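Brodthorpe laundries get new rules for folding robots

Last updated: July 12, 2023

The town of Brodthorpe has published its first good practice guide for robots that handle clothes near people. The guide was prepared by the Detar testing office and will apply from October to laundries with 2 or more robot arms.

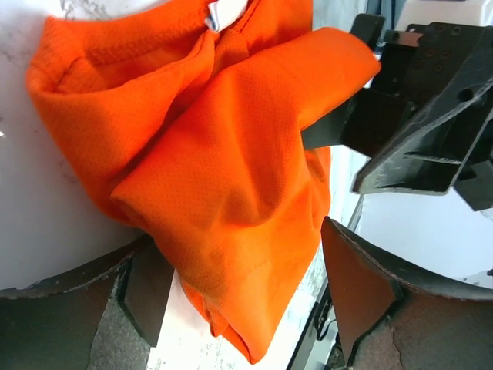
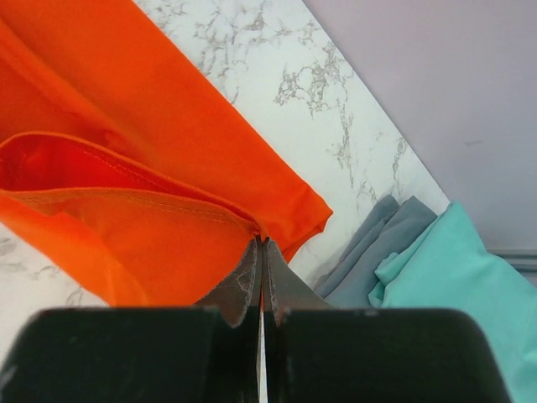 Orange garment and gripper fingers, seen from the robot's side.
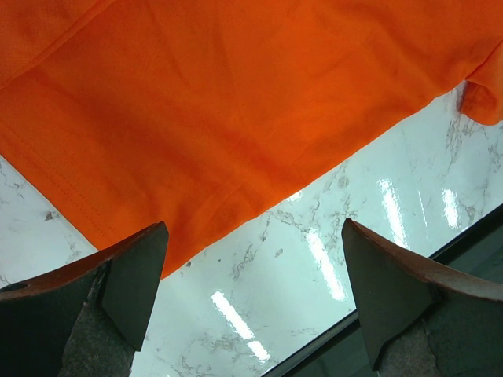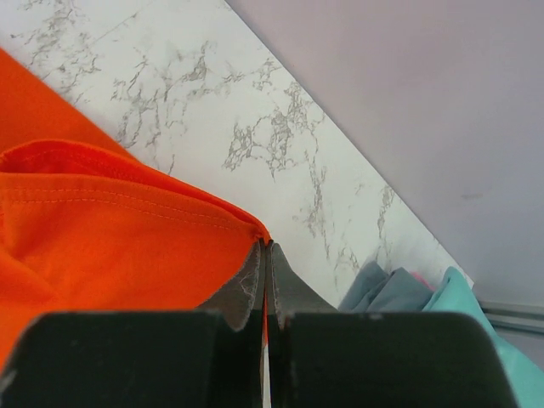 Under the guide, each operator must keep a written record of finger pad inspections, one for every 1,000 folds. Pads with deep cracks or loose parts must be replaced before the next shift. Light marks, like the scratches on the left fingertip in the last picture, can stay but must be noted. The cost of a first inspection is roughly 330 dollars. The laundry firm Zudik has asked for 20 more days to prepare its records, and the Detar office will answer this month.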